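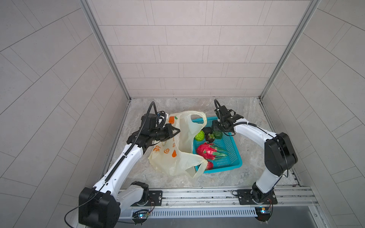 Guides > Home Robots > Frequently Asked Questions

We use cookies to remember your settings. By continuing to browse you agree to our cookie policy. Accept

Can a robot do my chores yet?

It's the question we get more than any other at Cisemwood, usually from folks who have just carried six loads of something up a flight of stairs, and we do understand the feeling! The short version is "a few of them, slowly, with someone nearby." The longer version depends a great deal on what the chore is made of. A hard box with square corners is a fairly friendly thing for a gripper to meet. Groceries are harder. Think of a basket holding green grapes, an avocado and a bell pepper, with a thin plastic bag lying open next to it and one of the handles flopped over the basket's edge. You and I would move that handle without noticing we had done it, but a pair of arms has to find it, work out that it's in the way, and take hold of something that changes shape the moment it's touched.

Why are plastic bags such trouble?

They're see-through in places, they crumple, and they never lie the same way twice. Marin Mujić, who answers most of the technical mail here, likes to compare it to folding a fitted sheet in the dark, and having tried both he says he would take the sheet.

Why practice with fake fruit?

Artificial produce keeps its shape and doesn't bruise, so you can run the same task all week. Real fruit is softer and a good deal less forgiving, and we would be cautious about any claim that skips over that difference.

Are two arms really better than one?

For bagging, we think so. One can hold the bag open while the other brings things over, much as you would at the checkout. The catch is that the two have to stay out of each other's way, and that takes plenty of teaching. Our Mosoti bagging trial used 1,711 practice runs, and we still wouldn't leave it alone with the eggs.

How long does it take to pack a basket?

In our trial a small basket took 4 minutes on a good day. I can do it in 30 seconds, talking the whole time - but then I've been bagging groceries since high school.

What about the laundry, or the dishes?

Towels are coming along nicely. Shirts are still a muddle. Plates go into a rack well enough when they're all the same kind, and not so well when Grandma's gravy boat is in the mix.

Will it be sooner in shops than in homes?

Probably, yes. A packing bench can be set up the same way every morning, and a kitchen can't. Vesela Kolev has been visiting small shops for us and will be writing up what she found in September.

Should I wait before buying anything?

If you need help now, please don't wait. A good dishwasher and a robot vacuum will do more for you this year than any arm we've tried.

Last updated June 2022

Related questions
Towel folding: what we learned from the Bimora trial
Grippers or suction cups?
Hikance workbench setup guide
Is it safe to have a robot arm around pets?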